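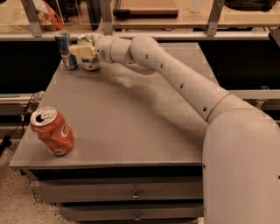 Ermont, 29th November

I finally got the Clultel fingers mounted, so I can compare them with the Oltix set I've been using since summer. Same arm, same table, same cans. The cans are whatever was in the recycling bin, which is why one of them is crushed.

The Clultel is a flat block with angular fingers. The Oltix is rounder and has soft pads. On paper the Oltix should be better for drinks cans, and for a single can standing alone it is. I had it close on the same slim can over and over and it missed 2 times in 17.

Two cans close together is the case I care about. The Oltix pads are too thick to fit between them, so it knocks the neighbor nearly every time. The Clultel fingers can get in there if the approach angle is right. I come in from the front at about the height of the can tops, stop, then move down. Coming straight from above was worse, and the wrist ran out of travel near the back corner of the table.

The dented cola can is a different problem. Neither gripper has trouble holding it if you grab it above the dent. The trouble is that my script picks the grasp height from the outline, and it likes the narrow part in the middle. The can then tilts as it lifts. I put in a fixed offset for now. It's ugly, but it gets me through the week.

Closing force is set on the Pereyra controller, from 0 to 2000. It doesn't say what the units are and the manual doesn't either. I started at 1000 and that marked an empty can, so I've been working down from there. The Oltix needs a higher value to hold the same can, probably because the pads give a little.

Swapping grippers still takes too long. Four screws, the connector, then redoing the tool offset. I forgot the offset once and drove the fingertips into the tabletop. No damage except to the paint on one finger.

I'll leave the Clultel on until December and try full cans next. I also want to reroute the cable on the left side before I trip over it.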